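Larden Center Opens Tabletop Lending Collection
22 April 2019

The Larden Center for Play and Learning Materials has opened its tabletop lending collection to member schools, child care programs and family day homes in the Sarell area. The collection holds 783 cataloged items and is housed in a renovated room of 400 square feet on the ground floor of the Sales Building. Lending began this morning.

The collection brings together materials for matching, sorting, stacking and pretend cooking. Until now these were held in separate closets at three sites and could be borrowed only by programs located at the same address. Under the new arrangement, any registered program may borrow from the full collection, with returns accepted at all three sites during regular hours.

Rogério Lins, head of collections at the Center, said the decision to combine the holdings followed a review of borrowing records completed in December. The review found that the most requested items were in many cases also the plainest, and that a large share of the more elaborate sets had not left the shelf in over a year.

"Programs were asking us for blocks, boxes with lids and knobs, and a good pan," Mr. Lins said. "Those are the materials we have now placed at the front of the catalog, and they are the ones we will replace first when they wear out."

The foam cube series is the largest group in the collection. The cubes are light enough for toddlers to lift and soft enough to be used on a hard table without much noise. Several have a speckled white face with a colored dot near the middle, in red or in green, and dark sides. The dot gives a child a clear target for matching, while the speckled ground keeps the face from being mistaken for a blank one when a cube is turned. A cube may be laid with the dot facing up, stood so that the dot faces the child, or pushed against a neighbor so that the dot shows only at an angle.
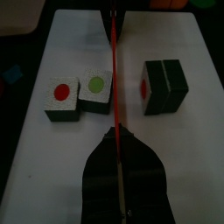
Staff at the Center recommend that cubes be introduced on a plain table surface with good contrast. White tabletops were chosen for the new room for this reason, and programs that borrow the series for use on patterned tables or rugs may request a white cloth from the desk. Cloths are lent for the same period as the materials and should be returned unfolded if damp.

Activity sheets accompany the series. The first sheet covers matching by dot color. The second covers position words such as beside, behind, between and across from, using a rod laid down as a dividing line with cubes on either side of it. The third asks children to predict which color will appear when a cube is turned. The sheets were drafted by the Center's education staff and tried in member classrooms over the winter. Teachers asked for larger type and fewer words, and the printed version reflects those requests.

The second main group consists of household objects and simple furniture pieces at a scale suited to the table. Earlier catalogs listed these under separate headings for kitchen play, containers and writing tools. They are now listed together under the heading Everyday Objects, and may be borrowed singly or in combinations chosen by the teacher.

Mr. Lins said that the single heading was adopted at the request of classroom staff, who seldom use the objects in the categories under which they had been filed. A teacher preparing a lesson on the color red, for instance, may wish to take a saucepan and a box on the same visit. A teacher working on parts of objects may want anything that has a handle, a knob, a cap or a loop.

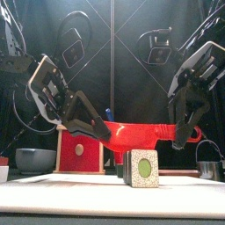

Red was selected as the leading color for the opening loan period. The group includes a glossy red saucepan with a long handle that ends in an open loop, and a red box edged with pale wooden posts, with a round beige knob on its front. Markers with colored caps are kept with the group for drawing and labeling, and dotted blocks may be added from the foam series at no charge. Later loan periods will lead with other colors, to be announced in the Center's regular bulletin.

The loop at the end of a handle has proved a useful feature in its own right. In the winter trials, children were asked to name the parts of the pan, to say which part was for holding and which for hanging, and to find other things in the classroom that could be hung up. A note on this activity has been added to the teacher's folder and may be copied freely by member programs.

Programs should note that all pans and containers in the collection are lent for pretend play only. They are not to be used for preparing or serving food, and they should not be placed on or near a heat source. Markers may be used on paper and on the laminated activity sheets. They should not be used on the cubes, the boxes or the tabletops in the lending room.

Renovation of the room was supported by a grant of $3000 from the Atirent Fund, which supports early learning projects in Sarell. The grant paid for shelving, tables, lighting and the printing of the activity sheets. Labor for painting and shelf assembly was provided by the Center's own staff. No membership fees were used for the renovation, and fees for the current year remain unchanged.

The room is arranged so that borrowers can handle materials before checking them out. Open shelves run along the long wall at adult height, with heavier items on the lower shelves. Tables are available for visiting teachers who wish to lay out an activity in advance, and may be reserved for up to an hour. Visitors are asked to return objects to the cart by the door after use and to leave shelving to the desk staff, who check each item against its catalog card.

Loan terms

The standard loan period is three weeks. One renewal is permitted if the item has not been requested by another program. Up to ten items may be held by one classroom at a time, with a foam cube set counted as a single item regardless of size. Larger loans for family events and open houses may be arranged with the desk at least one week ahead.

Materials should be wiped with a soft cloth and mild soap before they are returned. Foam cubes should be wiped only, and should not be soaked, machine washed or dried on a heater. Boxes with wooden parts should be dried promptly, and knobs should be checked by hand. Any part that has come loose should be placed in the envelope supplied and returned with the item. Programs will not be charged for ordinary wear. Charges for lost items are listed on the membership form and are limited to the cost of replacement.

Faded or scuffed dots should be reported on the return slip. The Center holds replacement dots in both colors and will apply them before the cube is lent again. Borrowers are asked not to make this repair themselves, as dots of the wrong size or shade make a set harder to use for matching.

Registration

Programs that held a card at any of the three former closets do not need to register again. Their cards have been transferred and will be accepted for the full collection. New programs may register at the desk in the Sales Building with proof of address and the name of a responsible staff member. Family day homes are eligible on the same terms as schools and child care programs. Individual households are not eligible at present, although the Center will consider the question when it reviews the collection in December.

A printed catalog is available at the desk. It lists each item by name, color, material and suggested age, and gives the shelf where it may be found. The section on Everyday Objects has been set in draft form and will be reissued once the remaining boxes from the Larden site have been unpacked and entered. Programs looking for an item they have borrowed in the past and cannot find in the draft are asked to inquire at the desk before concluding that it has been withdrawn.

Introductory visits for teaching staff will be offered on weekday afternoons through the end of the school year. Each visit lasts 45 minutes and covers the layout of the room, the return procedure and the use of the activity sheets. Groups are limited to six. Requests should be made through the program's registered staff member, who will receive written confirmation of the time.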